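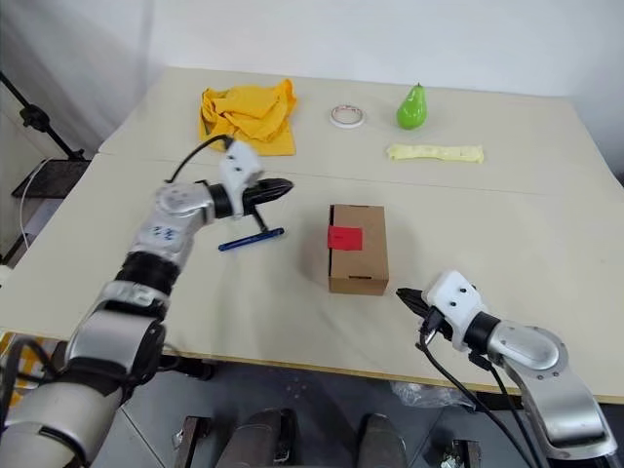 4.2 What counts as put away

The claim we test in this section is an old one in writing on household order: that a thing placed in a closed box has been dealt with, and that a thing left on a table has not. Nishad's Rultden study builds its whole scoring sheet on this split. An item in a box scores nothing, an item in the open scores one, and the sum is called the clutter of the surface. The method is quick, and two people trained on it will usually reach the same score. Whether the score says anything about how tidy a room is, or how easily the people in it find what they want, is another matter, and the Rultden report passes over it in a single paragraph.

We used the same sheet in Flonby with 84 households and have become less fond of it over time. The households kept a diary of the main table for 8 weeks. Each entry recorded what lay on the table at the end of the day and what had been moved into a box, drawer or bag during it. Diary returns closed on 4/27/25. We left out 7 households whose diaries had gaps too long to fill from the interviews. Malhotra, who carried out the Flonby interviews, was doubtful of the sheet before we were, and several of the objections below were his first.

The first trouble is the mix of things a table holds. Figure 1 shows a modest case: a pear, a roll of white tape, a crumpled cloth and a slim blue pen, with a brown cardboard box among them. On the Rultden sheet the pear and the tape each add one to the score. Yet in our interviews the two sorts of thing were hardly ever spoken of together. Fruit was on the table because that was where fruit went. Tape was on the table because a job had been started, or finished, or put off, and people often could not say which. A score that treats these as equal has thrown away the part of the answer we would most like to have.

Cloths are worse. A folded cloth was mostly described as stored and a bunched one as in use, even when the speaker agreed that no one had touched it for days. The sheet gives both the same mark. Nishad defends this on the ground that folding is a matter of taste. We are not persuaded. Our diarists recorded folding as work done, in the same column as washing up, and it seems odd to overrule them on what their own work was for.

Then there is the box itself. The sheet has no place for it. A container is where clutter goes and so, by rule, it cannot be clutter. In homes with deep cupboards the rule may do little harm. In Flonby, where many kitchens have one shelf and a table, the box into which things are cleared stays on the table, takes up more of it than its contents did, and has to be shifted before anyone can eat. A household can bring its score down to nothing in this way and have less room at the end than at the start. We found this pattern in diaries from homes of every size, though our sample is too uneven for us to say that size makes no difference.

We tried to repair the sheet before giving up on it. A trial in March added a mark for any box whose owner could not name what was inside. This looked promising in the office and went badly in kitchens. People named the contents with great confidence and were then wrong, or declined to guess at all and were right to be proud of it, having packed the box that morning for someone else. Asking the question also changed the answer. Once asked, diarists began to look inside before writing their entries, and the boxes became better known than they would ever have been without us.
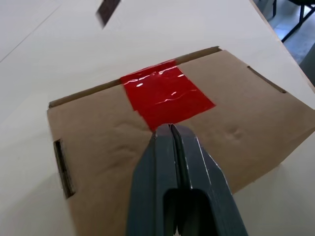 Closure is the weakest term in the argument. The Rultden sheet asks only whether a box is open or closed, and treats the second as final. Our diaries suggest that many boxes are shut lightly and opened again often, and that the state of the cardboard is a poor guide to which ones. Nishad's later paper proposes reading wear as a record of use: a soft lid means a busy box. The box in Figure 2 has dents and creases in its lid, among them a rounded one that has been pressed in, and a strip of glossy red tape folded over the rim. A reader inclined to the wear argument would call it much used. We see no way to rule out that it reached the house in that condition, or that something heavy once stood on it. Dents do not carry dates. Tape tells us no more, as it may seal a box, mend it or mark it so that it can be picked out from its neighbours, and our interviewees gave all of these reasons for taping boxes of their own.

Handle slots raise a smaller point that we include because it ran against our own expectations. We had supposed that boxes with slots would be moved more, and so would spend less time on the table. The diaries do not support this. Boxes with slots were favoured for heavy contents, and heavy boxes stayed where they were put. One diarist kept the same box on the table for the full period and wrote beside it, in the column for reasons, "handles are for the day we move". The Mathur index, which gives credit for any container that can be lifted with both hands, would rate that household well. We would hesitate to.

None of this shows that boxes fail to help. Some diarists were plainly glad of them, and 4 households asked to keep the diary form after the study ended because it had made them look at what they were putting in. Our complaint is with the inference. To go from "the item is in a box" to "the item has been dealt with" requires some knowledge of whether anyone will want the item soon, whether they know where it is, and whether the box is in the way. The sheet collects none of the three. Until it does, a fall in the score should be reported as a fall in the number of visible items and left at that.

We should add a caution about our own material. End-of-day entries favour settled things and miss whatever came and went in between. A pen picked up and put down a dozen times leaves the same line in the diary as a pen that was never touched. The Roltska group, working with hourly notes in fewer homes, reports far more movement of small items than we do, and we suspect that most of the gap comes from the timing of the notes. It is also possible that their diarists, being asked so often, moved things in order to have something to write. We have no means of telling these apart with the data in hand, and the comparison in Section 4.3 should be read with that in mind.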